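In Praise of the Pen Cup

I have a theory that you can tell how well a desk works by its pen holder, and I will defend it to anyone who sits still long enough. Drawers are where pens go to dry out. Trays slide around and fill up with paper clips. A plain upright holder, heavy enough to stay put, with everything standing at attention in it, is the best piece of office equipment ever made, and I'd take one over a new chair!

I came around to this in October, when I finally emptied the desk I'd been using for 30 years. I found 62 pens and pencils in it. Four of them wrote. The rest had been living in the back of the middle drawer, under the takeout menus, and every time I needed one I'd gone and bought another pack. My neighbor Pauline Bloxham watched me scribble on the back of an envelope for half an hour, testing them all, and then went home and did her own drawer the same night.

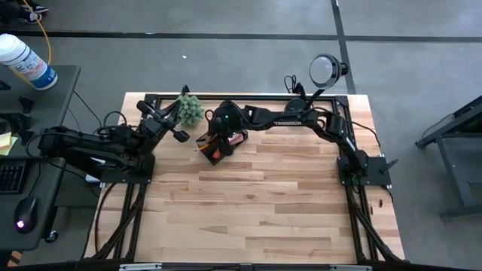

So now I keep one holder and I keep it full of things I like. Color helps a lot here. A bright orange marker or a red pen gets picked up and gets put back, while six identical black ballpoints wander off into coat pockets and never come home. And I always want at least one yellow pencil, sharpened, point up (I know, I know, you can poke yourself, but a pencil stored point down is a broken pencil).

Placement matters too. Mine sits in the middle, within a comfortable reach. Igor Rusnák, who shared an office with me for years, kept his right by his elbow and knocked it over twice a week. We used to pick erasers out of the heater.

The other thing I'll stand up for is the silly desk object. Everybody should have one! Purists want a bare surface, and they can have it, but a little green cactus that never needs watering does more for a gray afternoon than any amount of empty wood. One is plenty. Two start to look like a gift shop, and then there's dusting.

Wood, by the way, is the surface to have if you get any say in it. I love a striped top with pale and dark pieces side by side. Pencil marks wipe off mine with a damp cloth, and the ink stains I've decided to enjoy.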